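can a robot put the groceries away yet – a thread (short one, on my lunch)

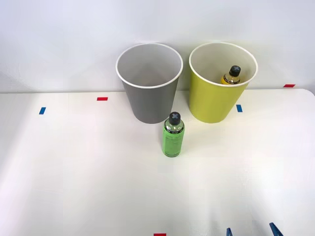 yellow bottle in its cup, green one still on the table. two cups, two bottles, bits of tape

1/ ok so this is the level we're at. little bottles with black caps, paper cups. sort them. my kid's toy shelf is harder than this and I mean that with love

2/ people keep sending me the Clarus clip, the one with the full kitchen cleanup. watch the clock in the corner. 44 minutes of work squashed into a song. I can do that kitchen in ten with a coffee in one hand

3/ I do stock at Corrigan, the shop not the warehouse. Monday is restock. every shelf is this exact job – small upright thing, narrow gap, don't knock the neighbor. except there's a customer standing in it

4/ a paper cup is a mean target btw. weighs nothing. brush the rim and over it goes. a drawer bin at least stays put

5/ tall bottles too. grab it high and it swings, grab it low and your hand's in the way when you set it down. we do this without thinking, took me about 5 shifts to stop knocking over the vinegars

6/ what I'd pay for today: a thing that faces shelves overnight. pull everything forward, labels out. slow is fine!! nobody's in the store at 3am

7/ what I would not pay for: anything near glass. or the egg case. Tarar had a demo unit at the trade show in December and they'd swapped the eggs for wooden ones. come on

8/ somebody asked about Inimside. havent tried it, the rental price is per arm and you need both. per arm. like buying shoes one at a time

9/ home chores, my ranking of soonest to latest: sorting stuff into bins, wiping a flat table, loading a dishwasher, folding, then the fitted sheet in like the year never

10/ so yes to sorting. on a clear table, with good light and the same few things every time. my pantry is none of those

11/ break's over, will anser replies tonight. if you run one of these in a real store tell me what it drops most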